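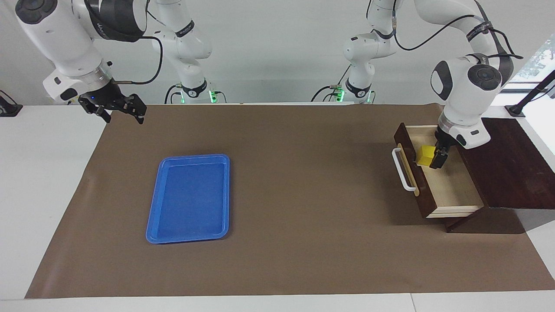

Rirneo Home & Shed Forum > Power and Wiring > Cable slack: how much is too much?

tinsnips_lou
Posted Wed 19 October
I have been rewiring my sewing table and my husband and I are no longer discussing it at meals. The lamp on my swing arm keeps cutting out, and I say the cord is too short. He says the cord is fine and I should stop moving the lamp, a bold thing to say about a lamp on a swing arm. I want a proper loop at the joint. He wants it zip-tied flat the whole way down because it looks neat. How much slack do you all leave?

Csizmadia_L
Your husband is wrong but I admire his tidiness. Swing the arm as far as it goes both ways, see where the cord pulls, then add a hand's width. Tie it on either side of the joint and leave the joint alone.

mothballed
A hand's width is far too much. I had a loop like that on my drafting lamp and it caught on everything I own, including a cardigan I was wearing. Two fingers of slack, no more.

Csizmadia_L
With respect, mothballed, you also glued your extension cord to the baseboard.

mothballed
And it has not moved in 7 years.

Ilari Ikonen
What kind of cord is it? If it's the stiff stuff that came with the lamp, no loop is going to save you. I swapped mine for a soft rubber one from Coelho and paid 20 bucks with the plug. Unplug the lamp before you go poking at it, and if the old cord feels lumpy near the joint, throw it out.

tinsnips_lou
It is lumpy. I thought that was the style.

Ilari Ikonen
It is not the style.

quietdrill
Going against the crowd here – get a coiled cord, like on an old phone. Stretches when you need it, minds its own business when you don't.

mothballed
Coiled cords pull the lamp back toward you all evening. It's like sewing with a needy dog.

quietdrill
Tighten the arm, then.

tinsnips_lou
Update. Soft cord is on, loop at the joint, zip ties above and below. I went with a hand's width. My husband has asked that it be noted he would have used two fingers. Does anybody know how to get old zip tie glue off varnish?

mothballed
What glue? Zip ties don't have glue.

tinsnips_lou
His did.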